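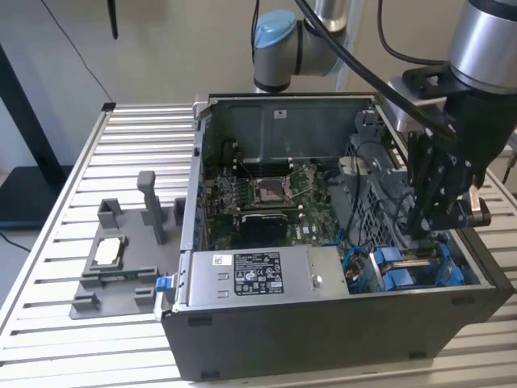
Hemgate Allotment Society — minutes of the April meeting

Hello all, me again with the notes. We met on Friday at 7.30 in the back room at the Cerkley Arms and we had 29 members through the door, so well done us! I was still hunting for a pen when things kicked off, so forgive the first bit being thin.

Last month's minutes
Agreed, apart from my spelling of Urnard Lane, which I've now put right.

Water
The new tank for the top plots is going to cost £399 with the stand. There was a long chat about whether we could get by with the old one and a patch (I've patched it twice, and I'm not keen on a third go). We voted and the new tank won easily. It'll go by the Urnard Lane gate, on the flat bit next to the compost bays.

Vacant plots
Four plots are free, all on the bottom side. Two are in a right state with brambles — we'll have a clearing morning before we offer them to the waiting list. Bring gloves and loppers, and I'll do the bacon rolls again.

Members' records
The plot list and the rent book still live on a desktop computer, and we'd like them copied on to a memory stick as well. I said I'd do it before the next meeting. Please send me your new phone number if you've changed it, as half of my texts bounce. 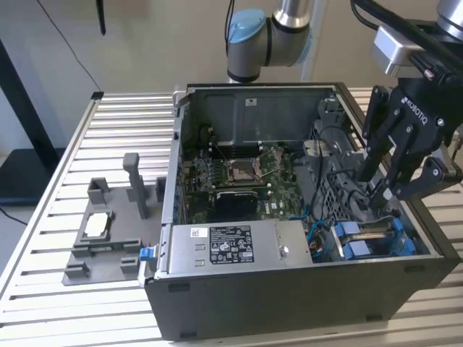
Seed order
The Habte catalogue went round and came back with tea on it. Orders to me by the end of the month please, with the money! Broad beans are already short, so put a second choice down. We get four packets free with a group order and they'll go in the summer raffle.

Any other business
Somebody's been leaving the bottom gate open and the rabbits have had my spring cabbages. Please shut it, even if you're only nipping back to the car.

Next meeting
Same room, same time, first Friday of next month.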